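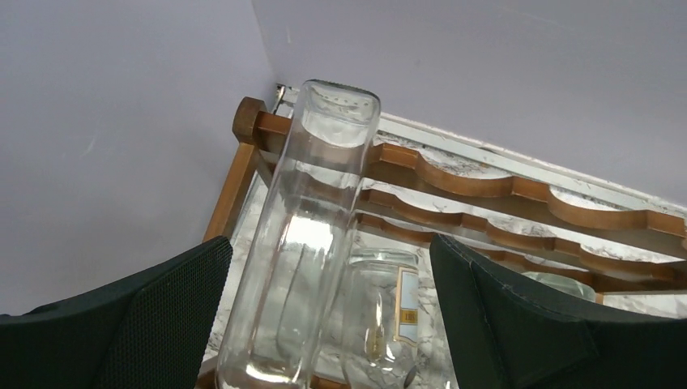
A clear glass bottle at the wooden rack with scalloped rails.

Kanagaratnam Community Hall opens glass and bottle storage to local groups

The Kanagaratnam Community Hall has completed the reorganization of its ground-floor pantry and will make the room available to member groups beginning 5th February. The work was approved last July as part of a wider plan to improve shared storage in the building.

The pantry had been used for overflow from the main kitchen for several years. Bottles, jars and serving pieces were kept in cardboard boxes on the floor, and groups preparing for events often had to unpack several boxes to find what they needed. Under the new arrangement, 290 pieces of glassware have been sorted by size and assigned a fixed place. Items that were chipped or could not be matched were sent for recycling.

Wooden racks with shaped rails are now used for bottles. The dips in the rails allow a bottle to be laid down without rolling, and the racks can be lifted out when the shelves are cleaned. Tall bottles with heavy bases are to be stored on the lower shelves only.

"Groups asked for a room where things could be found quickly and put back in the same place," said Lutfa Weerakoon, facilities manager at the hall. "The racks were a modest purchase, and they have freed a good deal of floor space."

The total cost of the project was $800, which covered the racks, shelf liners and labels for the cupboard doors. Sorting was carried out over seven evenings under the direction of Janaka Wijesinghe, who also prepared the written inventory that hangs inside the pantry door.

Member groups may borrow bottles and glassware for events held in the building at no charge. Requests should be made at the front office at least two working days in advance. Bottles must be returned empty, rinsed and without labels - adhesive residue should be removed before an item goes back on the rack. Breakages should be reported to the office so that the inventory can be corrected.

The hall is also accepting donations of plain, clear glass bottles in good condition. Colored glass and bottles with fixed stoppers cannot be accepted at this time. Questions about donations may be directed to Mebrat Gebreyes at the front office during regular hours.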